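Claneswood Striped Cotton Throw

Home / Soft furnishings / Throws and blankets / Claneswood

Sizes: Single, Double
Colours: Oat with dark stripe, Slate with pale stripe, Plain oat
Weight: 314 g per square metre
Stock: Oat and Slate in stock. Plain oat back in March.

The Claneswood is a medium-weight cotton throw woven for everyday use on beds, sofas and chairs. It is heavy enough to stay put on the back of a sofa and light enough to go in a normal household wash. We have sold it since the shop opened and it has changed very little in that time. The hem was made wider after the first batches, and the stripe on the Slate version is now slightly narrower.

It was drawn up by Catriona Dunbar, who also designed our Purves cushion covers. The two are meant to be used together, though the Purves comes in a tighter weave and will look a shade darker beside the throw in daylight.

Fabric

100% cotton, yarn-dyed, plain weave. The stripes are woven in, so the pattern shows on both faces. There is no backing and no filling. The cloth has not been brushed, and it feels a little crisp when new. Two or three washes will take that off.

Small slubs in the yarn are part of the cloth and are not counted as faults. If you find a hole, a dropped thread longer than a finger or a hem that has come undone, send it back and we will replace it.

Sizes

Single: 130 x 180 cm. Suits an armchair, a single bed or the end of a double.
Double: 180 x 230 cm. Covers a two-seater sofa or the top of a double bed — it will not reach the floor on either side.

Expect shrinkage of up to 2% after the first wash. The sizes given are before washing. If you need an exact fit for a window seat or a bench, wash the throw once and then measure it.

Washing and drying

Machine wash at 40 with similar colours. Do not use bleach or a powder with a whitener in it, as this will dull the dark stripe. Fabric softener can be used but makes the cloth less absorbent, which matters if you use the throw outdoors or for a pet.

Line dry if you can. Tumble drying on low is fine for the Single. The Double tends to roll itself into a ball in smaller machines, so stop it halfway and shake it out. Iron on a medium setting while slightly damp, or leave it unironed.

Folding and storage

Fold the throw in half lengthways, then in half again, and then into thirds. Change the fold lines every few months if it is kept in a cupboard. Cedar balls are fine, but keep them off the cloth itself — the oil can leave a mark. Our Skumia cotton storage bag holds one Double or two Singles.

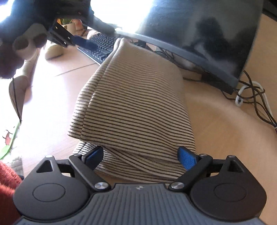 Can I get the stripes to run the other way?
Only as a special order. The standard stripe runs across the width. Neema Mrema in the workroom can cut and hem a lengthways version from the roll, and it takes 13 working days. Special orders can't be returned unless they are faulty.

Is the cloth sold by the metre?
We sell it in lengths of one metre and upwards, unhemmed, in Oat and Slate. It frays easily once cut, so overlock or zigzag the edges before washing. Catherine Gillies handles cloth orders and can post a swatch.

Does it pill?
A little fluff comes off in the first wash. After that it should settle. A throw used on a rough wool sofa will pick up bobbles from the sofa.

Trade orders

Guest houses and letting agents can order at the trade rate from 50 throws. Mixed sizes are fine, mixed colours too. Please write to Samer Hakim with the numbers and a delivery address, and say whether you want the woven label left off.

Goes with

Purves cushion cover, oat
Skumia storage bag, undyed
Mikov wall rail, single or double

Returns

Unwashed throws can be returned within 30 days in the original wrap. Return postage is paid by the customer unless the item is faulty.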